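Ruvero opens repair and reuse centre in Zinov, offers free computer check-ups to households

ZINOV -- Ruvero, the community recycling cooperative, is pleased to announce the opening of its new repair and reuse centre at 25 Anghel Street, in the former premises of the Arnico furniture store. The centre will open its doors to the public in March and will accept desktop computers, laptops, monitors, printers and small kitchen appliances from all residents of the municipality.

The new centre replaces the counter which Ruvero has operated behind the public library. That counter was open on Saturday only, and many residents had to wait several weeks before their item could be looked at. At Anghel Street the centre will be open 4 days a week, with one late evening for people who work during the day.

Residents may bring an item for repair, or they may donate an item which they do not need anymore. Every donated computer will be tested, cleaned and, where it is possible, prepared for a second owner. Before this work begins, the storage drive is erased in the presence of the donor if the donor wishes it. A written confirmation is given on request, without charge.

Machines which pass the tests will be sold at a low price in the front shop or lent to students for the length of a school year. Machines which cannot be repaired will be used as a source of parts. Processors, memory modules, power supplies and fans are often in good order even when the rest of the computer has reached its end, and Ruvero will keep a catalogue of such parts for the use of the centre and of independent repairers in the region.
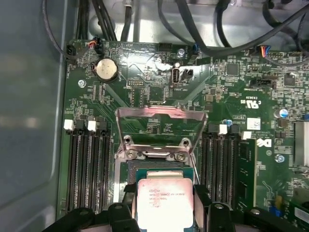

Ruvero members had asked for many years that older office machines be treated with more respect, and one of them wrote to the cooperative during the consultation that she did not want to be told again her computer was "too old to bother with" when all it needed was more memory and a careful hour of labour. Other replies asked for clear prices, for a place to sit while waiting, and for staff who explain the fault in everyday words.

The cooperative has taken these remarks into account. The price of each common repair will be posted at the entrance, and no work will be started before the owner has agreed to the cost. For the first month, the initial check-up is free of charge for households. Small businesses and associations can also use the service, but they are asked to book in advance if they bring more than 4 items.

The renovation of the building included new lighting, a ramp at the main door and a ventilated room for soldering. The shelves and two of the long counters left by Arnico were kept and are again in use. The total floor area is 400 square metres, of which the larger part is reserved for workbenches and storage.

Ruvero will also offer evening courses on basic computer maintenance -- how to remove dust, how to replace a drive, how to choose memory which fits. The courses are held in small groups and no previous knowledge is necessary. Registration opens in February at the centre and at the library. Participants can bring their own machine or work on one from the donated stock.

Television sets, refrigerators and loose batteries are not accepted at Anghel Street. These must be brought to the municipal depot as before.

Practical information
Ruvero Repair and Reuse Centre, 25 Anghel Street, Zinov
Parking behind the building, entrance from the lane
Bookings and media enquiries: Ruvero office, extension 2606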